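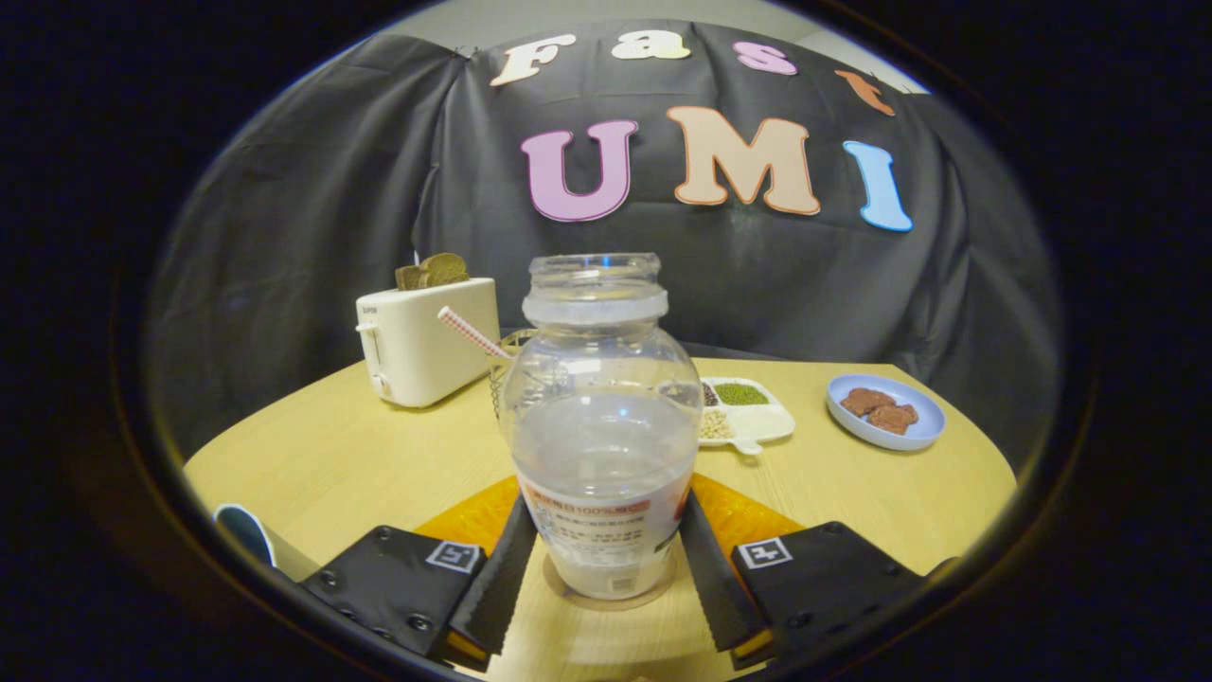 刺し子のふきん、裏の糸始末はどうしていますか?

5月から刺し子を始めて、すっかり夢中です! いま2枚目の麻の葉を刺しているところで、布はGutskaのさらし、糸はImrieの細いほう(藍色)を使っています。

1枚目は本の通りに玉結びなしで、最後に何目か重ねて返しました。表はとてもきれいにできたのに、食器をふいて毎日洗っていたら、角のところの糸が1か所ぴょこんと出てきてしまって……。玉結びにしたほうが丈夫でしょうか。でも裏がごろごろするのも気になります。それと、糸を渡すときのゆるみはどのくらい残すものですか。みなさんのやり方をぜひ教えてください!
投稿者:針山もなか

麻の葉いいですよね、私も大好きです! ふきんなら玉結びなしのままで大丈夫だと思います。私は刺し始めも刺し終わりも3目重ねています。角は引っぱられやすいので、始末の場所を角から少しずらして、まっすぐな線の途中で終わるようにすると抜けにくくなりますよ。重ねるときは前の糸を少し割るように針を入れると、しっかり止まります。

糸を渡すのは長くても2cmまでにしています。それより離れていたら二重になったさらしの間を通してしまうと、裏もすっきり。ゆるみは、刺した列を指の腹でしごいて布が平らになったところで、ほんのちょっと余らせるくらいです。しごくのを忘れると洗ったあとに縮んで、麻の葉がきゅっと寄ってしまいます(私の最初の1枚がそれで、今も台所で働いています)。

出てきた糸は切らずに、細い針に通して裏の目にくぐらせれば直せます。ぜひ使い続けてあげてください!
投稿者:ゆきのした手芸室

私は玉結び派です。布の間に隠せば気になりません。
投稿者:kogin_to_neko

糸の長さも見てみてください。長く取りすぎると途中で毛羽立って、始末のところが弱くなる気がします。私は最長でも100cmで切っています。Rallixの針に替えたら糸の傷みが減って、刺すのがますます楽しくなりました。あと、濃い藍は最初の水通しで色が出ることがあるので、白い布と一緒に洗わないほうがいいですよ。麻の葉、できあがったら見せてくださいね!
投稿者:豆しぼり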